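Do Fake Flowers Make People Stay Longer in a Café?
Ayantu Gebretsadik and Sosina Wolde

Background
Vikari sells artificial bouquets to cafés and says they "keep guests seated." The brochure gives no source. We wanted to see if the claim holds up in a normal place with normal customers.

Method
We sat in Café Negash for 9 afternoons in December. On some days the tables had artificial flowers, on the others they had nothing. We wrote down when each party sat and left – 17 parties in all, fewer than we had planned.

Results
Parties with flowers stayed slightly longer. We don't think this means much. Two of them were students with laptops, and without those two the gap is gone. It also rained on most of the flower days.

Only one customer mentioned the flowers, to ask if they were real.

Cost
The owner was quoted 2000 for a full set and 1000 for a half set. On our numbers we couldn't recommend either one.

Materials
A ribbed red glass vase with long green stems and leaves, and a large white artificial tulip on the table.
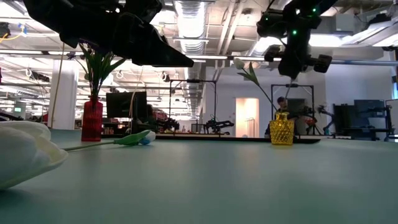
What we would change
More parties, the same weather if possible, and someone other than us holding the watch.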